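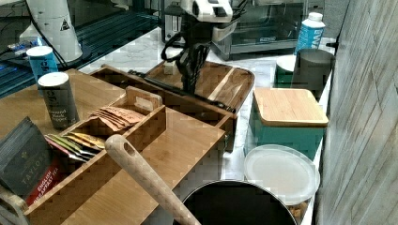
Rajkumari Dhillon said the gunmen let the bread van through and turned everyone else back. She had been in the queue at the Godell crossing since first light, and by noon the drivers behind her had switched off their engines and gone to sit in the shade.

The crossing is the only way between Painemal and the river villages. It closed in October after a patrol was fired on near Platitz, opened again under the truce, and has been open and shut ever since. Farmers who used to make the trip daily now go when they hear the barrier is up, and often come home with the load still on.
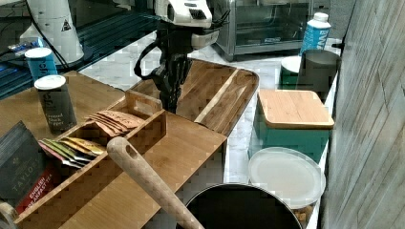 Fees change with whoever is on duty. A car cost 2000 one week and 3000 the next, and no receipt is given for either. Lorries pay by weight, which the men at the barrier judge by eye.

Under the truce both sides were meant to pull back 3 kilometres from the road. On the Platitz side the trenches have been filled in. On the other side they haven't, and two trucks with mounted guns still stand by the pump house. 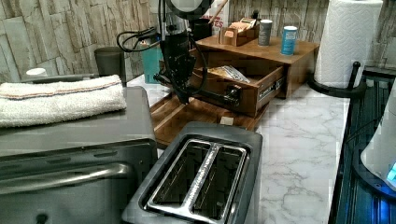
At Trunside the school hall has been given over to families from the villages. The list by the door had 421 names on it when we visited – mostly women, children and the old. Many of the men stayed behind to look after animals. Word from them comes by phone, when the mast is working.

Dhillon got across on her third attempt. Her brother's house had its roof and not much else, and she slept there one night before starting back. 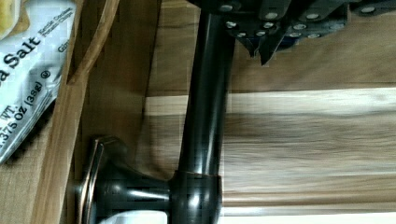 A dark metal bar handle on a wooden surface.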